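Wellthorpe Manipulation Laboratory
Home | Projects | Notebook | People | Contact

Notebook entry, Tuesday, December
Project: Josier (two-arm kitchen tasks)
Entered by: Javiera Ulloa

Purpose of the session

The object of the session was to compare two ways of assigning work between the arms when a policy is given a short written instruction. Under the first method, which we continue to call fixed assignment, the operator states in advance which arm is to act. Under the second, the policy chooses the arm itself from the start pose and the overhead view. The second method is the one proposed for the Endumel report, and it has so far been tested only with the dish rack. The present session added the toaster oven, the mug tree and the plate stand to the same table.

Setup

The table was laid out according to sheet 29. The oven goes at the left end of the mat with its door toward the center, the black dish rack toward the back, and the mug tree at the front. The second set of plates goes in the wooden stand. The apple is placed by hand between the oven and the mug tree and is not moved unless the instruction names it. Left and right in this notebook always refer to the robot's own left and right. Two earlier entries used the viewer's left and right and have been marked for correction.

The checkpoint was number 1726, without changes. The Siddiqui filter was left on for both methods so that the joint commands would be smoothed in the same way. Grippers were opened fully before each trial.

Procedure

Each trial began with both arms raised over the table. The instruction was read into the log, the policy was started, and the operator kept one hand at the stop control until the arms had returned. A trial was scored as a success only if the named object was lifted clear and set down within the marked area. Contact with any other object was recorded separately and did not by itself make the trial a failure. This is a change from November and should be kept in mind when the tables are compared.

The instructions for the first block concerned the plates in the dish rack, and in particular the blue one at the right of the row. It is the hardest of the three to approach, as the gripper must come straight down with the fingers open and close on the rim without pushing the plate further over.
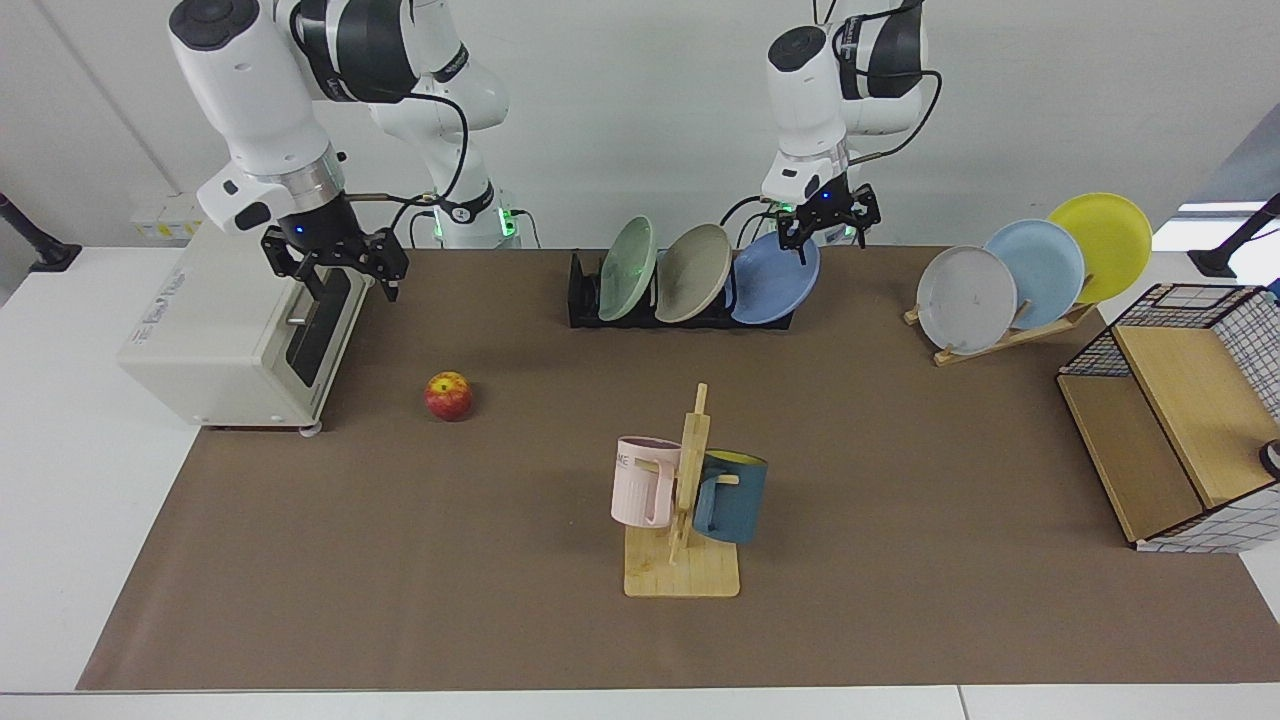

Under fixed assignment the approach was steady, and the fingers closed on the rim at nearly the same height in each trial. Under free assignment the policy selected the left arm for every plate in the rack, which agrees with what an operator would choose. The difference between the methods appeared in the other arm. With fixed assignment the idle arm held its position. With free assignment it drifted slowly toward the oven over the course of the trial, as if a second instruction were expected. No contact was recorded, but the clearance was smaller than I consider acceptable for regular use.

The second block used the mug tree. Both mugs can be reached by either arm, and here free assignment was less consistent. In 2 trials the policy began with one arm, stopped, and went on with the other. Both were stopped by the operator and are scored as failures. The log shows that the arm scores were almost equal at the start of each. A small penalty for switching after the first second of motion would probably remove the behavior, though it could also prevent a useful correction. I would prefer to test this on recorded data before running it on the table.

The third block, with the apple, was not completed. The wrist view on the right arm began to lag the joint readings, and the remaining trials were postponed. The partial data are kept in the session folder and should not be included in any average.

Assessment

Free assignment chooses the correct arm when one arm is plainly better placed. It should not yet be described as equal to fixed assignment in the Endumel report. The drift of the idle arm needs to be dealt with first.

Actions

- Check the timing of the right wrist view.
- Add a hold term for the idle arm and retrain from 1726.
- Correct the left and right labels in the two earlier entries.
- Repeat the apple block with layout sheet 29.

Comments

planning_desk: Could the drift come from the demonstrations? In many of the older ones the operator moved the free arm toward the oven early to save time.

J. Ulloa: That is possible. I will separate those demonstrations and compare before the hold term is added.

bench2: Please log the filter setting with the repeat. It is missing from the November sheets.

Contact the laboratory | © Wellthorpe Manipulation Laboratory | Back to top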